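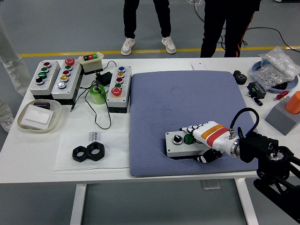 ## 3.2 Labelling and recall of push-button controls

**Figure 2.** Push-button control stations on a white table.

The second part of the study dealt with how people remember the order of controls they do not use every day. Earlier work by the authors (Xue and Menon, in preparation) found that operators in small packing firms relied on position far more than on the printed label, and that colour came into play mainly when a person was under time pressure. We wished to learn whether the same held for staff who had received written training only.

Answers were drawn from a postal survey of 1047 employees at sites run by Niline and Böttcher. Each person was asked to draw, from memory, the controls on the machine nearest to their usual place of work, and to mark which of them stopped it. Drawings were scored by Chunhua Hao and Yichen Cai, working apart, on a scale from one to five. Where the two scores differed by more than one point, the drawing was passed to Thanasis Tsoukalas, whose score was final.

Position was recalled better than wording at all sites. Staff who placed the stop control correctly often gave it the wrong name – "off", "halt" and "end" were all common – and a smaller group left it unnamed. Length of service had little bearing on the result once shift pattern was taken into account. Night staff at Böttcher scored lower than day staff on wording but not on position, a gap for which we have no firm explanation.

Three sites had changed their labels in the year before the survey. Their results are reported apart from the rest in Section 3.4, as many of the drawings showed the old wording. The survey did not ask whether staff had been told of the change, and this should be put right in any later round. The form itself was also too long, and the final page was often returned blank.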